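FOR IMMEDIATE RELEASE

Hollik Opens Enrollment for Workplace Break and Hydration Program

Navcombe office services firm extends pilot to all client sites after positive employee response

NAVCOMBE, September 3, 2025 – Hollik, a provider of office services to small and mid-sized employers, today opened enrollment for its Workplace Break and Hydration Program. The program helps employers review how staff take breaks during the working day, how easily they can reach drinking water, and whether meeting schedules leave enough time for either.

Enrollment is open to all current Hollik clients and, for the first time, to employers that do not hold a service contract with the company. The first group of new participants will begin in the coming weeks. Applications will be accepted on a continuing basis until all places have been filled.

The program was developed during a pilot that began in April at 11 offices in Navcombe and Kamdale. A total of 233 employees took part, including staff in accounting, customer support, insurance claims and property management. Participants completed a short survey at the start and again at the end, and managers at each office met with a Hollik adviser to review the results.

"Most of the employers we work with already have a break policy. What they asked us for was help in making it usable on a busy day," said Karla Villalobos, Director of Workplace Programs at Hollik. "The changes made during the pilot were modest. Offices moved a water station closer to the people using it, shortened a standing meeting or set a clear lunch period and kept to it. We are pleased to be able to offer the same support more widely."

Findings from the Pilot

Employees in the pilot most often named back-to-back meetings as the reason they missed a break. Distance to the nearest kitchen was the second most common answer, particularly in offices that occupy more than one floor. Several respondents also said they were unsure whether short breaks away from the phone were allowed under their department's rules.

In response, Hollik prepared a standard notice that employers may adapt and post. The notice states when breaks may be taken, who covers incoming calls and whom to ask about schedule changes. It is available in English and Spanish.

Hollik also revised its guidance on meeting length. Participating offices were encouraged to book meetings in blocks that end before the hour, and to leave the midday period free of internal calls where customer commitments allowed. Offices that adopted the schedule have chosen to keep it.

How the Program Works

Each participating employer is assigned an adviser, who visits the site and prepares a written report. The review covers break areas, water access, posted policies and shared calendars. Employers receive the report within 20 business days of the visit, together with a list of suggested changes and an estimate of cost for each.

Employees receive a short printed guide on breaks and drinks at the desk. It recommends bottles that close, a coaster under anything left standing near equipment, and regular washing of personal cups. The guide also covers the use of shared refrigerators and the cleaning of kitchen counters.

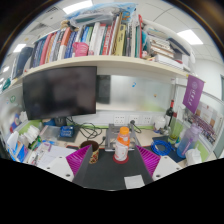 Fees and Enrollment

Current Hollik clients may enroll at no additional charge through the end of their present contract term. Other employers will pay a single fee based on the number of employees at the site. The fee includes the site visit, the written report, printed guides for all staff and one follow-up call with the assigned adviser.

Places in the first group are limited to 27 employers. Priority will be given to offices that have not previously taken part in a Hollik program. Employers with more than one location may submit a single application but should list each address separately.

Information Session in Ventura

Hollik will host an information session for employers at its Ventura office. Advisers who worked on the pilot will present the survey results and answer questions about site visits, scheduling and fees. Attendance is free, but advance registration is required. Employers unable to attend may request a copy of the presentation from the Workplace Programs office.

About Hollik

Hollik provides reception staffing, supply management, kitchen service and workplace planning to employers in Navcombe, Kamdale and Ventura. The company is based in Navcombe and is privately held.

Media Contact

Karla Villalobos
Director of Workplace Programs
Hollik, Navcombe

###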